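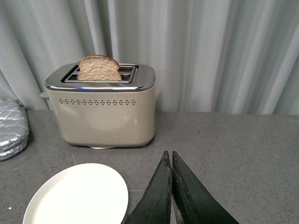 ## Chapter 12: What a Demonstration Shows

At the Dremwood open day, visitors watched a robot work with a toaster, one slice of bread and a white plate. Blair Lennox, who led the tour for Wurkbridge, called it "kitchen-ready". We have our doubts.

A demonstration is a task chosen by the people showing it. Lennox said the arm had practised this one 469 times, but the handout gave no failure rate — and no visitor was told who had set out the counter. Would it cope with a bagel, or a neighbour's toaster?

In this chapter you will learn to ask such questions before you judge a machine's behaviour.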